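Flovik Publishes First Results From Two-Arm Chore Bench

PLERSKA, 10/7/24 – Flovik, a developer of control software for two-arm robots, today published the first results from its chore bench, a set of tabletop tasks meant to measure how close machines are to doing routine work in homes and small shops. The company's short answer is that they can do parts of it. The task reported today is stamping: a wooden block, a red pad and a sheet of white paper.

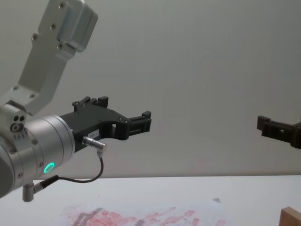

Reading time: 2 minutes

The stamping task was chosen for its similarity to jobs such as marking price tags, dating parcels and labeling jars. It calls for a firm grip on a small object, a flat press and a clean lift. An error in any of these leaves a visible record on the paper, which makes scoring simple. A smear counts as a failure, as does a mark that overlaps an earlier one.

In the reported series, the two-arm setup completed 38 clean marks before a person had to step in. The most common fault was sideways motion during the lift, which turns a rectangle into a streak. The second was a block picked up at a slight angle, so that one edge met the paper before the others. Neither fault is hard for a person to correct by feel. For the software, both remain open problems.
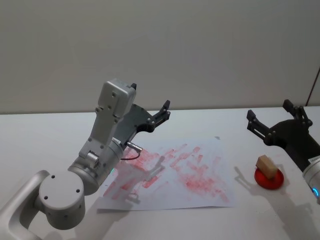

Speed is the other limit. A full cycle, from pickup to release, takes 10 seconds at the settings used for the published series. Faster settings were tested and raised the share of smeared marks, and Flovik has left them out of the results. The company does not consider the present rate useful for a shop counter. It may be acceptable for work that can run unattended in a back room, provided that someone checks the sheets.

The chore bench has seven tasks in all. Besides stamping, it includes folding a dish towel, sorting flatware, closing a zippered bag, wiping a spill, stacking cups and putting a lid on a jar. Scoring rules for all of them were written with Bakero, a supplier of store fixtures, and are available to other developers at no charge.

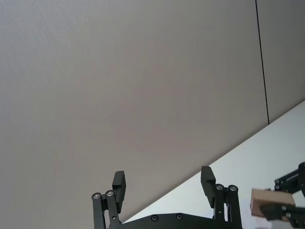

Passing an object between arms is scored separately. A handover lets the system change its grip without setting the object down, but each transfer adds a small position error that carries through to the next step. Flovik plans to reduce this error with a grip check after every transfer – a change that will add time to each cycle.

Results for the towel and flatware tasks are due in December. Flovik makes no claim that the current system is ready for household use, and it is not offered for sale.

About Flovik
Flovik develops motion planning and grip control software for two-arm robots. The company is based in Plerska.

About Bakero
Bakero supplies shelving, counters and display fixtures to independent stores.

Media inquiries: Flovik press office, Plerska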